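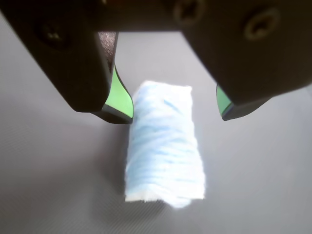
Ticket 638 - Label printer prints every label twice
Opened by: Remo Kofler, Warnungate shipping desk
Status: Closed, grudgingly

9:00 a.m. Every label comes out twice. We sent 6 orders to the Plullunis and got 12 labels, all perfect. The second one is very well made. We just don't need it.

9:20 Turned it off and on, as is tradition. Still two.

9:45 Checked the copies setting in Brekosia. It says 1. Changed it to 2 to see if it would print four. It printed four, so the math is at least consistent. 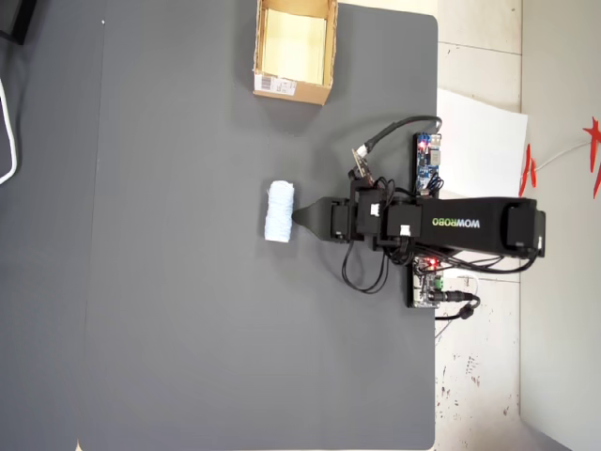

10:15 Removed the printer and added it back. Brekosia now lists it as "Plullunis (copy)", which I'm taking personally. Still two labels per order.

10:50 Called Brekosia support. Hold music, 9 minutes. Was told to update the driver. Updated the driver. The labels are now doubled and also slightly to the left.
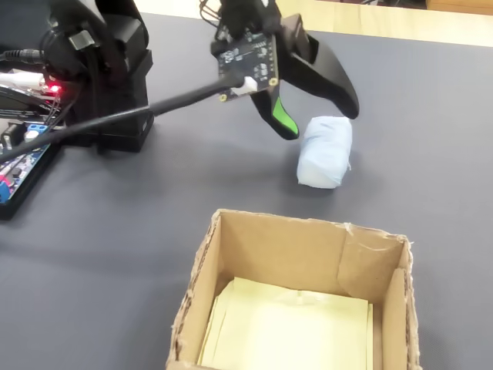
Open gripper over the small wrapped bundle, gray mat.

11:30 Rolled the driver back. Margins fine again. Looked in the print queue and found each job listed under two names, mine and Sebastian's. Sebastian moved to the Brekosia sales office in July - his auto-print rule did not.

11:40 Deleted the rule. One order, one label. Ran 6 more to be sure.

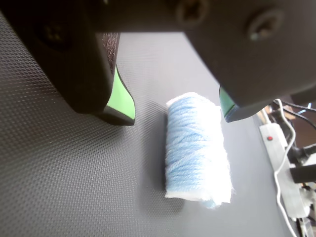 Close view, green pads on both fingers.

Follow-up: please check the other desks for leftover auto-print rules. Also, we're down to our last roll of 900 labels, so could someone reorder before the afternoon pickup. Same size as last time, 4 x 6.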